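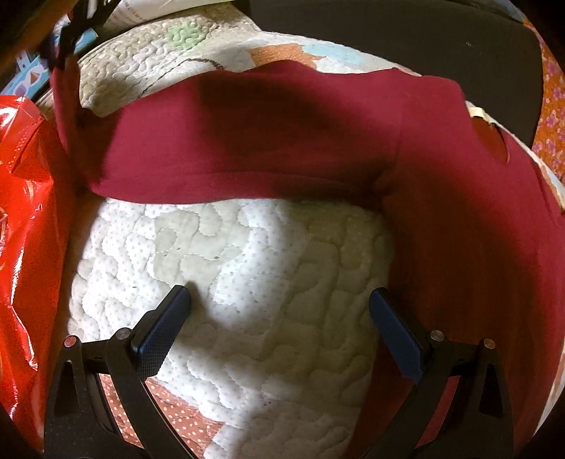
Posted by Svenja Engelhardt » 16 June 2024 » Quilting & Patchwork » Finishing and Binding

Home | Forums | Patterns | Swap Board | Members | Log in

This site uses cookies to keep you logged in. Accept | Manage

Thread: Washing before gifting, and what to do about a burgundy next to white

svenja_e wrote:
I'm sorting out a pile of small quilted things for the Tatville hall sale and I'm stuck on one. It's the white pad with the tiny grey dots and the all-over vermicelli, sitting on the rust-brown polka dot. I want to wash it before it goes so that it crinkles up and I can get the last of the marking pen out. The burgundy is the problem. I'd like to use it for the backing of the next one, same white on top, and I don't know if it's going to run. It has a bit of fuzz to it, like a brushed cotton, and it came from a bag of offcuts so I have no idea what it is.

Do you wash everything first, or quilt it and hope?

Batting is a cotton blend from Kragh, if that matters.

tinthimble wrote:
Wash the burgundy on its own first. Reds and burgundies are the worst for it. Cut a scrap the size of your palm, put it in a glass of hot water with a drop of dish soap and leave it 20 minutes. If the water goes pink you have your answer.

I like the stippling by the way. Is that free motion or did you send it out?

svenja_e wrote:
Free motion, on the domestic machine. The off-white one behind it with the green and blue and orange on it got the same treatment. My shoulders were not happy afterwards.

backporchquilter wrote:
I'm going to disagree on prewashing. I never prewash. I've been quilting for a long time and I like working with the sizing still in the fabric, it cuts cleaner and it doesn't stretch on the bias. I throw two colour catchers in with the first wash and use cold water. I've had one bleed in all that time and it came out on the second wash.

tinthimble wrote:
One bleed is enough if it's going to a stranger who paid for it. They won't use a colour catcher. They'll put it in with the towels on warm.

backporchquilter wrote:
Then put a care tag on it. I do.

Gemma Vitale wrote:
Both of you are right depending on the fabric, I think. New quilting cotton from a decent shop, I'd skip it. Mystery fabric out of an offcut bag, I'd always test it. Svenja, the fuzz would worry me more than the colour. If it's a flannel or something like it, it will shrink more than the white and you'll get puckers you didn't plan on. Wash and dry it twice before you cut.

Also there's a pale bit of tag or ribbon poking out from under the fold, near the right-hand end. If that's a fabric label it might give you the fibre content.

svenja_e wrote:
Good eye. I went and looked and it's a scrap of cream ribbon, no writing. So no help there.

I did the glass test this afternoon. Faint pink after 20 minutes. Not dark, but there.

tinthimble wrote:
Faint pink I'd still wash it. Hot, with detergent, then do the glass again. Keep going until it's clear. If it's not clear after three I'd make it into something that doesn't have white in it.

hemandhaw wrote:
Slightly off topic, but for the marking pen, please don't iron before you wash. The blue water-soluble ones can set with heat and then you're stuck with brown lines. Cold rinse, no soap, then a normal wash. I ruined a cot quilt for my sister in Skelenstead that way and I still see the lines every time I visit.

backporchquilter wrote:
Agree with that one. Cold water first.

What thread are you using on the white? I find the stippling gets lost with a thin white thread once it's washed.

svenja_e wrote:
A 50 weight cotton, off-white. I bought a big cone of it from Gikitz a couple of years back and I'm still going. It does sink in a bit but I like the puff more than I like seeing the thread.

Update on the burgundy – second hot wash done and the glass is clear. It has lost a bit of length too, so Gemma was right about the shrinking. It'll go through once more and then I'll cut it.

Gemma Vitale wrote:
Good. What are you asking for them at the sale? I never know how to price the small ones.

svenja_e wrote:
Haven't decided. Last year I put them too low and they were gone before lunch.

Recent threads
- Spray basting indoors, yes or no (54 replies)
- Show us your scrap bins (610 replies)
- Straightening a wavy border
- Which walking foot for an older machine
- Binding by hand or by machine (200 replies)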